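Closel Countertop Sealers: Frequently Asked Questions

Maintained by Ilango D'Souza, Miltdale. Last gone over in August.

Do I need to seal marble at all?

Maybe. Plenty of people will tell you yes without asking what kind of marble you have or what finish is on it. Put a spoonful of water on the stone and leave it for 15 minutes. If the spot goes dark, the stone is drinking and a sealer will slow that down. If it stays the same color, save your money and test again next year.

Will a sealer stop lemon juice from leaving marks?

No. Those dull spots are etching. The acid eats the surface, and a sealer that soaks in does nothing about it. I get more complaints on this point than on anything else, mostly from people who were told otherwise in a showroom. Wipe up acids fast and use a cutting board.

The Ploviner label says "lifetime protection." Whose lifetime?

I asked them. The answer was two pages long and came down to the original buyer, with a receipt, reapplying the product every year. Read that how you like. I would plan on resealing a busy kitchen counter once a year and a bathroom one when the water test says so.

Does marble with gray veins stain more easily than plain white?

I have heard this for years and never seen good evidence for it. Veins can be a little softer or more open than the stone next to them, depending on the quarry. They also hide small marks, so veined counters often get reported as tougher. I don't trust either claim very far.
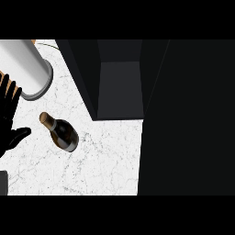

White marble with fine gray veins.

How much do I need?

Less than the bottle says. One pint of Closel covered my own kitchen, 67 square feet, with some left over. Coverage numbers on packaging are tested on somebody's stone, probably not yours. Buy the small size first.

How long should I leave it on?

Five minutes, then wipe off every bit of extra with a dry cloth. Some online guides say 20 or more. Leave it that long and you are likely to get a sticky haze that has to be scrubbed off with more sealer.

Is the Kao kit worth the extra cost?

You get the sealer, two cloths, an applicator pad and a spray cleaner. The cloths are cloths. The cleaner is mild soap and water as far as I can tell, and dish soap from the grocery store does the same job. If the kit is on sale, fine.

A contractor quoted me $1,096 to seal my kitchen. Is that fair?

Ask what is included. If the price covers honing out old etch marks and polishing, it could be reasonable. If it is wiping on a sealer, that's an afternoon of work with a bottle you can buy yourself. Get the name of the product in writing before you agree to anything.

Can I use vinegar to clean it?

No. See the lemon juice question.

What about baking soda paste for oil stains?

It works sometimes. Cover the stain, tape plastic wrap over it, leave it overnight, and rinse. Old stains may need several rounds, and a few never come out.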